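Large desk mat on a white table made of two panels - which side down, and how to keep it flat?

Category: Home and Garden > Tables and worktops
Status: open, 3 answers

Question

Hello all. I apologise if my English is sometimes strange, I learned it mostly from manuals.

I have a white table in the small room beside my kitchen. The top is made of two white panels that meet in a seam. The seam is faint and it does not disturb my eyes, but it collects crumbs, and if I spill some tea it goes into the seam and I can never be sure that I got all of it out. The table is a Varnier, bought second-hand, and it came without any paper about how to care for it.

We use this table for many things. In the morning it is for coffee, later it is for my sewing, and in the evening we put on it what does not fit in the kitchen, for example the small pan with the eggs, or a pot which waits for its lid. My old tablecloth moved all the time and had to be washed every second day. So in May I decided to buy a big mat instead, the sort that is sold for desks, in dark brown. It is a Kikport, the biggest size they had in the shop.

Now my problems.

First, the mat came rolled in a tube, and two of the corners still stand up after 3 weeks. I put books on them in the night. In the morning they are flat and at dinner they are up again.

Second, the mat does not cover the whole table. On the long side at the back I have a strip of white left, and another narrower one on the right. I do not know if I should push the mat to the front edge, or put it in the middle so that there is the same white on every side. In the middle it looks more correct, but then my arms lie half on the mat and half on the table, and the edge of the mat presses into the skin.

Third, and this is the most important for me: can I put a small pan on it? I do not mean directly from the flame. I mean after it has stood for a few minutes. The packaging says only "wipe with damp cloth", and about heat it says nothing. The shop assistant said "should be fine", but with a face that was not sure.

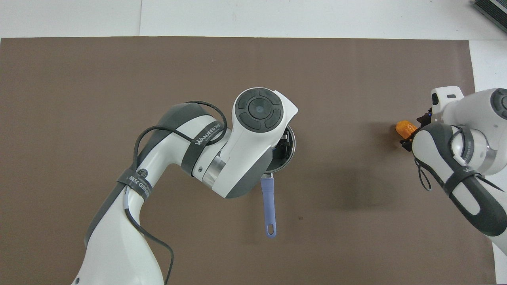 Brown mat on the white table, with the small pan (lavender-blue handle).

One more thing which may be important. The two sides of my mat are not the same. One is smooth and the other is a little rough, like very fine leather. In the shop it was rolled with the smooth side outside. I use it with the rough side up because I thought it would hide scratches better, but perhaps this is the reason why the corners rise? If somebody knows, please write which side must be down.

I would also like to know if the brown can give colour to the white table. The sun comes on this table from lunch until 4 or so, and I am afraid that in one year I will lift the mat and find a brown shadow. I had this with a rubber bath mat in my last flat, and the landlord kept a part of the deposit.

Thank you for any help, also for the parts.

Answer 1 (marked as helpful)

I have a mat of the same sort on a white table, another maker (Kirkegaard), for more than 2 years, so I can tell you what I did.

For the corners: turn the mat over completely, with the side you now see facing down, and leave it like this for two days in a warm room. Then the curl works against itself. Books are good, but put them along the full edge and not only on the corner, otherwise you get a small hill next to the book. If you have a hair dryer you can warm the corner a little from underneath, on the lowest level, and press it with a flat heavy thing until it is cold. Keep the dryer moving. I once stopped too long in one place and I have now a shiny spot as big as a coin.

For the position: push it to the front if you sit there. I tried the middle for one month and had the same line on my arms. The white strip at the back is useful anyway, I put the lamp and the radio there, and they stand better on the hard table than on the mat. Just see that the right edge of the mat is parallel to the edge of the table, because on a white table with a dark mat you see every small mistake. I used the seam between the panels to measure from, since mine is straighter than the outside edge.

For the pan: I would not. Many of these mats are a plastic layer on top of something soft, and plastic does not forgive. A pan from the stove is over 100 degrees, and even after five minutes the bottom can be much warmer than you think when there is oil in it. The small pans are worse in my experience, because one believes they are harmless. Put a cork or a folded towel under it. I keep a flat cork on the white strip at the back and it is there when I need it.

Also look where the handle goes. A small pan with a long handle is light at one side, and on a soft mat it tips more easily than on a stove. I turn the handle away from the edge of the table when children are visiting.

About colour: lift the mat every few weeks, wipe the table and the underside, let both become dry, and put it back. I had no shadow until now. But my table gets only morning sun, so I cannot promise for yours.

Answer 2

smooth side down. mine slid everywhere the other way round

and dont put hot pans on it, mine melted a bit (Mekia one, the thin type). ring is still there

Comment from the person who asked

Thank you. When you say it slid, was this with the rough side down? I thought the rough side would hold better on the table. And was your pan directly from the stove?

Reply

yes rough side down. i know it sounds wrong. the smooth side sort of sticks to the table. pan was straight off, maybe a minute. eggs

Answer 3

I want to add something about the seam, as the other answers speak mostly about the mat.

If tea goes in between two panels, the mat will hide it but not stop it. The liquid runs under the edge and stays there, because under a mat there is no air. So in your case the mat can make it worse if you spill close to the back strip, where the seam is open. My parents had a table with such a join and the material inside became thick on one side, after which the surface was never level again. A glass stood crooked on it.

What I would do: take the mat off, clean the seam with a wooden toothpick and a cloth that is nearly dry, and wait a full day. Then put a very thin line of clear sealant in the seam, the sort for kitchens, and pull off what is too much with an old plastic card. Put tape on both sides first, otherwise you will be wiping it for an hour. It is hardly visible on white. After it is hard you can lay the mat over it again. If the table must be taken apart when you move house, do not do this, or use only wax, which you can scratch out later.

About the sun I do not agree completely with Answer 1. The bigger problem in my home was not that the brown went into the table, it was that the uncovered strip became slightly yellow and the covered part stayed white. So when I took the mat away I had a bright rectangle. You can move the mat a little from time to time, or close the curtain in the strongest hours. My table was a cheap one. A Varnier is perhaps better, I do not know this maker.

The number 2000 on the label of some mats is not the temperature, by the way. I thought so too at first and was very impressed. I think it is only the model.

Comment from the person who asked

I did not think about the seam in this way. I looked under the mat just now and there is a bit of grey dust in the join but it feels dry. I will do the toothpick tomorrow. The sealant I must think about, we may move next year, so possibly the wax.

I have turned the mat with the smooth side down for now. One corner is already better, the other one has still two dictionaries on it. For the pan I will buy a cork. Does it matter if the cork is thick or thin? The thin ones in my shop are only 3 millimetres.

Reply from Answer 1

Take a thicker one. Mine is as thick as my finger. The thin one I had before became warm through to the other side.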